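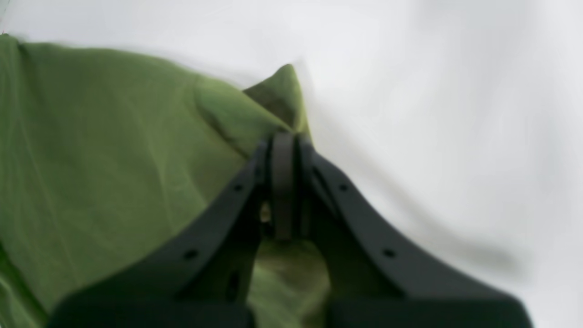 Grasp point rules for cloth - what goes in the written standard?

gridline_b
I'm writing up handling rules for our cloth folding cell. Draft so far: pinch a raised fold, never flat fabric. Fingers stay off the table. Force limit set per fabric, not per shift. Anything I'm missing?

motetton_user
Wrist camera check before every lift. If the fold isn't between the fingers, open and retry. We allow two retries, then a person looks at it.

slowaxis
I disagree on the raised fold rule. Corners are better if you plan to unfold later. A pinch in the middle gives you a bundle.

gridline_b
We only move pieces from table to bin, so a bundle is fine. I can say "fold or corner, depending on the task."

slowaxis
Then put the task in the rule. "Depending" gets read as "whatever."

kosolska_line2
Log the failures too. We ran 3,447 picks before anyone wrote down a reason code, and that data was no use to us. Now we review every 400 picks - takes half an hour.

motetton_user
400 is too long for a new fabric. We do 300.

gridline_b
Going with 300 for new fabric, 400 after that. Reason codes are in. Corner grasp gets its own section.

slowaxis
Still think corners should be the default, but that works.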